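3 min read

02/02/2018

Silky dogwood (Cornus amomum), seed into cold stratification

Source is the fall collection from the Pilendale ditch line. Fruit was picked ripe, held in the walk-in, depulped and surface dried on newspaper. Stones were stored in paper bags until this morning. Some still have skin stuck to them. The worst were rubbed over a screen again and the rest left as they were.

Float test first, in tap water, stirred twice and left overnight. Floaters went to compost. The sinkers came to 1351 stones by hand count. I pulled 50 at random for a cut test. Most had firm white embryo tissue filling the cavity. A few were shriveled, and several had an empty second chamber, normal for this species and not scored as dead. I did not do a tetrazolium stain. The Amden lot had one last year and the result did not differ enough from the cut test to justify the time.

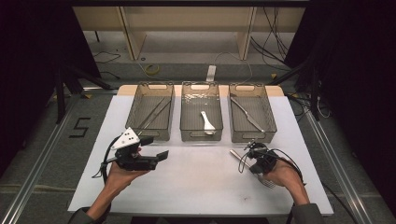
Comment on the shared copy of last season's page: the float test throws out good dogwood stones if they have dried too long, so sow a handful of the floaters in a separate flat before deciding it works.

Fair point, and too late for this batch, which is already in the compost. Carry it forward to the red osier collection. Cut some floaters as well as sinkers, and write both results down.

Medium is damp sand and milled peat, equal parts by volume, wetted until a squeezed handful holds together and gives no drip. Last year's mix was too wet. The bottom third of the bags went sour and the stones there were soft when opened. I let this batch stand for an hour after wetting and squeezed it again before filling.

Bags:
A - 400 stones, no pretreatment
B - 400 stones, warm moist period first, four weeks on the propagation bench, then cold
C - 400 stones, no pretreatment, medium changed at midpoint
D - remainder, no pretreatment, for opening and checking without disturbing the others

Labels are pencil on plastic, one inside and one outside. Bags are folded over and clipped, not sealed. A and C are on the middle shelf of the seed refrigerator, away from the back wall where the Cleltness sedge froze. D is on the door. The door runs warmer, so D may break early. Treat it as a warning and nothing more.

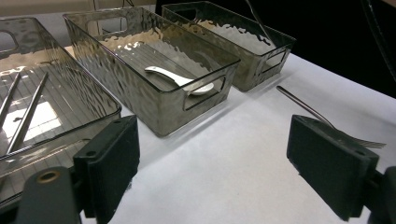

Why not sow in open flats in the fall and let winter do the stratification?
We tried it for two seasons at Kereama, under hardware cloth, and got uneven emergence. Part of each flat came up the first spring and part a full year later, and the space was tied up the whole time.

A and C should be ready to sow in the first week of May. B will be about a month behind that and will need shade cloth if the bench heats up. The comparison between A and B is only good for total emergence. Sowing date differs, so ignore any difference in height at the end of the season.

Flats or plug trays not decided. Plugs save a transplanting step but dry out faster, and the irrigation timer on the east bench still skips a cycle when the pump loses prime. If that is not fixed by sowing time, use deep flats.

Planting target for the Pilendale bank is up to 1000 plants over both sides. Seed alone will not get there this year. The gap will have to be made up with live stakes cut while the shrubs are dormant. Willow stakes took well on the lower bank, dogwood less so. Cut them thicker this time and push them deeper.
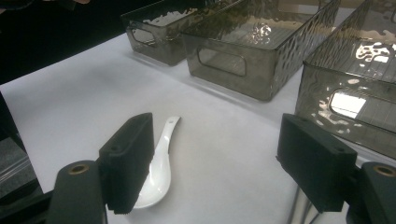 Joan Tessler

To do:
- Check D for mold every other week. Open, sniff, look, close.
- Move B to cold when the four weeks are up. Add date to outside label.
- Change medium in C at the halfway point. Same recipe, same squeeze test.
- Refrigerator thermometer reads differently from the probe. Find out which one is off.
- Order sand. The open bag has leaf litter in it and was not used.
- Ask Amden whether their stock plants are seed grown or all from one clone. If one clone, do not mix their stakes with ours on the same reach.

Also noted: buttonbush seed from the same ditch is still in the head. It needs no cold treatment, so leave it dry and dark until sowing. Stored on the shelf over the sink, which is a poor place for it. Move it.

Recent entries
Cleltness sedge: freeze damage and what was salvaged
Kereama flats, second spring emergence
Screen sizes for small fleshy fruit
Willow stakes, lower bank survival

This site uses cookies to remember your display settings. By continuing to browse you accept their use.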